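Wednesday, late

Tool day, finally! I've been promising myself since June that I'd go through the shelf by the back door, and tonight I put the radio on and did it.
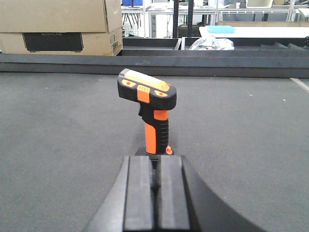

Orange and black, standing up on its own base on the gray carpet.

I'm fond of this one and I couldn't even say why (okay, it's the orange). The handle is bright orange down the front with black ribs around the back, and there's a chunky orange slide up on the head with little grooves in it that I can't stop running my thumb over. Even the tiny knob down by the base is orange. Somebody had fun drawing that up – I hope they got a raise.

Anyway, it gets a proper home now. I'd been keeping it in the Temba crate under the extension cords, which meant dragging out the whole tangle every time I wanted it, and then swearing, and then putting the tangle back worse. The new spot is the second shelf, left side, next to the box of fuses. It stands up so nicely that it would be a shame to lay it down.

The rest went slower. I found 37 wall plugs in a jam jar, all the same size, none of them the size I need for the hallway mirror. Also the receipt from Dikgate for the shelf itself – 140 for the shelf and 24 for delivery, and I still had to carry it up the steps. I'd forgotten how cross I was! Stuck the receipt in the Tendia folder with the other house stuff.

Left to do: the paint cans, and the drawer that jams. I've been putting the drawer off all year and one more week won't hurt it. My knees are sore from the floor and there's fluff all over my socks. Tea, then bed. Must remember to buy labels tomorrow, the big ones.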